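**Altering a Barbier wrap dress for an evening do: hem first or shoulders first?**

Posted by Inger Vídalín

I bought a long wrap dress by Barbier second-hand for 245 euros. It's dark green crêpe, fully lined, and I need it for a charity dinner in September. It is too long by a fair bit even with heels, and the shoulders sit slightly wide, so the neckline gapes when I lean forward. A shop near me quoted 153 euros for both jobs, but they want to do the hem first as they have a gap for it. I thought shoulders came first. Does the order matter on a wrap style? And would you shorten the lining by the same amount?

I can sew by hand but I don't own a machine.

---

**Gwenaël Chauvin**

Shoulders first, always. If you lift the shoulder seam, the whole front rises with it and the hem goes up too, more at the front than the back. On a wrap dress the overlap shifts as well, so the two front edges may no longer meet at the same height. Have the shoulders pinned while you are wearing the dress, get them sewn, hang it for a day or two, then mark the hem with the shoes you'll wear on the night.

The lining should finish shorter than the outer fabric. My usual gap is 2 cm. Leave it loose at the bottom and hold it to the side seams with thread chains.

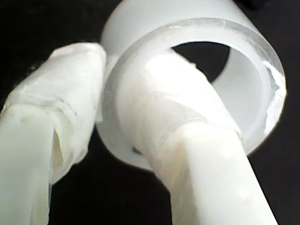 For the gaping, ask what they plan to do at the neckline before you agree to narrow the shoulders. Often the cause is a stretched edge on the crossover, and taking in the shoulder won't cure that. A strip of stay tape along the inside of the neck edge will. Until it's sewn you can test it with dressmaking tape on your skin, but put it on smooth. Once it crinkles and the edge lifts, like the tape wrapped round the left-hand finger in the photo, it will show as a ridge through crêpe and catch on the lining. Press it flat from the middle outwards and throw away any strip that has folded over on itself.

153 is fair for a lined dress if the neck edge is included. I'd ask for that in writing.

---

**Bastien Vidal**

just put a brooch on it where it crosses over. my sister did that at a wedding and it was fine all night

---

**Zohreh Ansari**

Agree with Gwenaël on the order. One thing to add: check whether the hem is cut on a curve. A lot of wrap skirts dip at the back, and a shop in a hurry will cut them straight across. Ask them to keep the original curve and measure up from the floor all the way round.

A brooch can work but crêpe marks easily, so put a scrap of felt behind it.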